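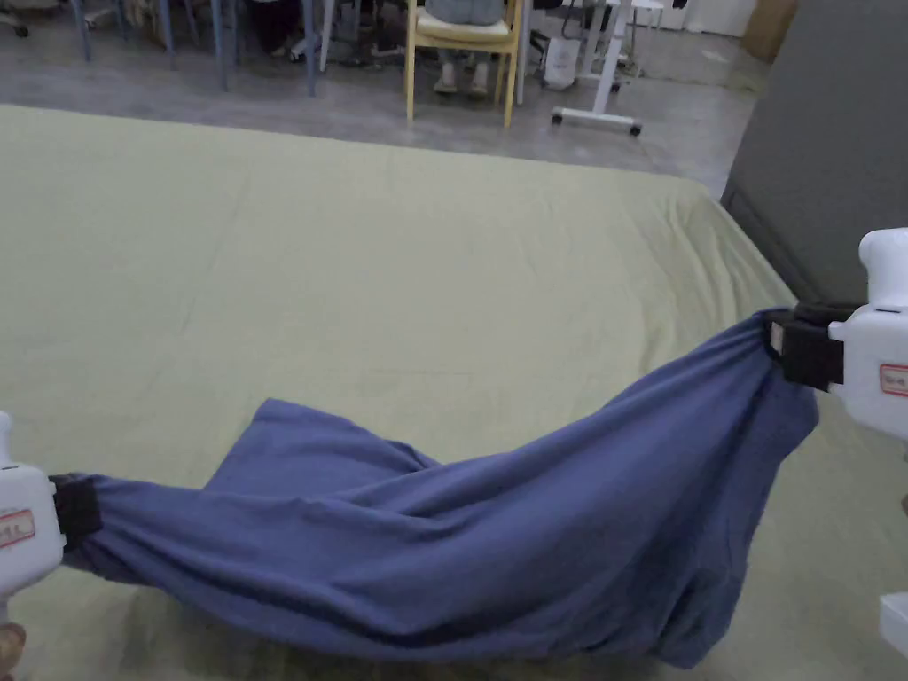

2 min read

3. What people told me about shrinkage

I went into the Borkden interviews expecting to hear about detergent. What I got instead was shrinkage, hour after hour of it! Margareta Mocanu and I mailed out 400 diaries, and almost every one that came back had a sad little story about a cotton top (blue cotton, as in Figure 1, came up a lot).

The stories run the same way. Someone buys a shirt, loves it, washes it hot once, and then spends up to 10 washes tugging it back into shape – pulling the hem, pulling the sleeves, hanging it by the shoulders and hoping. I do this too, so I can't claim much distance from my subjects.

Darius Vlad, who coded the diaries with me, thought we should split "shrunk" from "twisted." I grumbled about the extra work, but he was right, and the twisted shirts ended up with their own column.

Figure 1. Blue cotton cloth, stretched (top of section) and crumpled on a sheet.
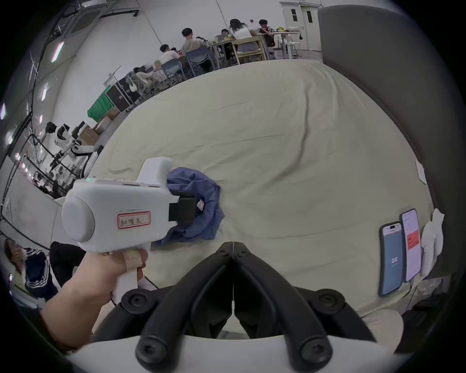
3.1 Reading the tag

Most diary keepers told us they read the care tag after the damage was done. A few cut it off on day one because it itched – I have some sympathy there.

Filed under: Home & Textiles, Working Papers

Recent papers
Line drying in Clavano apartments
The Vasiliu mending survey
Who irons anymore?

Contact the editors | Back to top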